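Ticket 481: booking portal logs staff out every 9 minutes
Product: Urent desk bookings
Site: Gunamell office, level two
Raised by: Widad Obeidat
Priority: Low (set by vendor), High (set by everyone who sits here)

Since the Unum update, the portal signs me out after nine minutes. The setting says 93. I've attached the settings page twice, as the first reply asked me to attach the settings page.

Tried so far: cleared the cache, changed browser, changed laptop, cleared the cache again at the vendor's request. Same result each time. The session dies, the half-finished booking goes with it, and the desk shows as taken by "Unknown Colleague". Unknown Colleague now holds 19 desks and has better window seats than I do. Desk 19, beside the white curtain, was the latest to go.

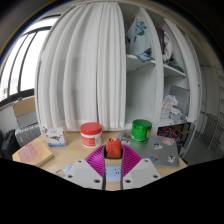 Gunamell, August

Update from Daher support, Tuesday, 10:40 am: Please confirm whether the issue persists after clearing the cache.

Reply, 10:43 am: Confirmed. It persists. My cache has never been cleaner.

Update, 2:15 pm: Escalated. The timeout field is being read from the old organisation profile, where the value is 9. Changing it on the new profile has no effect, although the page will tell you it saved.

Workaround: open the old profile, set the timeout to 93, save, then sign out before the portal does it for you. Held desks have to be released one by one from the admin calendar.

Reply, 4:50 pm: Workaround applied and I'm still signed in. Desks released except 19, which gives error 481. Please leave the ticket open.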